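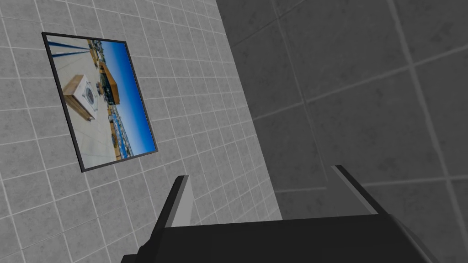 Gripper open and nothing in the fingers, with the tiled wall and the framed picture past it.

Storkthorpe open day, robot demonstration
Walk-through checklist, simulated kitchen and public area
Oct 25, 2019
Filled in by Graça Fonseca, with comments from anyone who felt like adding one (please do, there's always room on the back)

1. Entry and seating
Front doors both unlocked and swinging freely: OK
Seats set out, 58, with the aisle kept clear: OK
Comment: I had hoped to squeeze in another row, but once a pram comes down that aisle you'd be glad of every bit of it, so I've left it alone. Latecomers can stand along the back.
Cables taped down between the demo desk and the wall: REDO
Comment: The tape is lifting near the second power point. Lovely thick tape, just not enough of it. Arnaldo has the rest of the roll in his car.

2. Demo desk and screen
Screen stand locked, wheels chocked: OK
Desk computer on its own circuit, away from the tea urn: OK
Comment: Last year's tripped fuse is still fresh in my mind, and I suspect in everybody else's!
Carkotus controllers charged and wrist straps fitted: OK
Controllers wiped between visitors: wipes are in the blue tub, please use them

3. Sirko in the simulated kitchen
Start-up run completed before doors open: OK
Both arms answer to the stop button on the desk: OK, tried it from each chair
Grippers open and empty at the start of each turn: OK
Counter objects back in their starting spots after a reset: OK
Comment: The white dish and the little round bowl are the ones to offer younger children first. They are much more forgiving than the lid, which I chased up and down that counter for most of a morning tea and never did get hold of. Whoever is on the desk should feel free to help, and a reset between families is no trouble at all.
Camera view steady enough for a big screen: SEE COMMENT
Comment: The wrist view tips right over when the arm turns, and a few people in the front row may feel a bit queasy. Start on the wide view and only swap when you've told them it's coming.
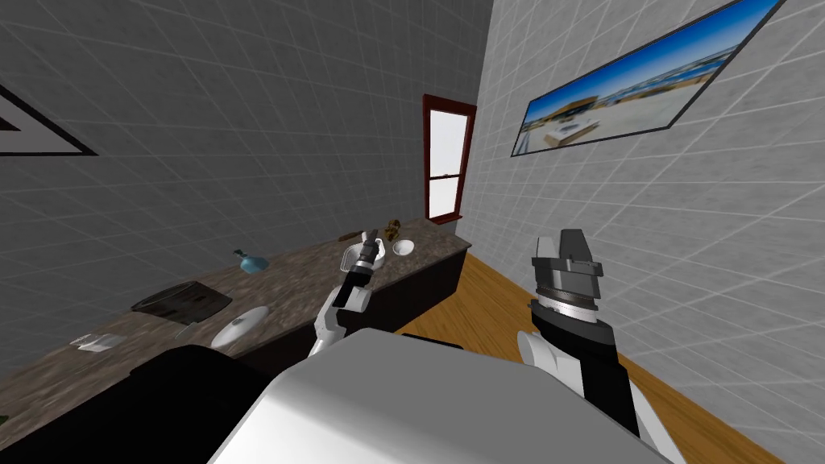

So-ying Leung asked whether we could keep the wide view up for the whole of the first session and leave the wrist view for the people holding the controllers, as her dad had to go and sit outside at the last one. I think that's very sensible and I've changed the running sheet to match.

4. People and noise
Speaker volume checked from the back row: OK
Quiet corner signposted: NOT DONE, the sign is printed but still in the office
First aid kit in date: OK
Wandik licence sheet, number 2780, pinned by the desk: OK
Turns kept to 30 minutes per group: Inês Rebelo has the timer

5. Still to fix before doors
Tape at the second power point (Arnaldo Lobo)
Quiet corner sign (me)
Spare batteries into the top drawer
Recheck in November before the school visit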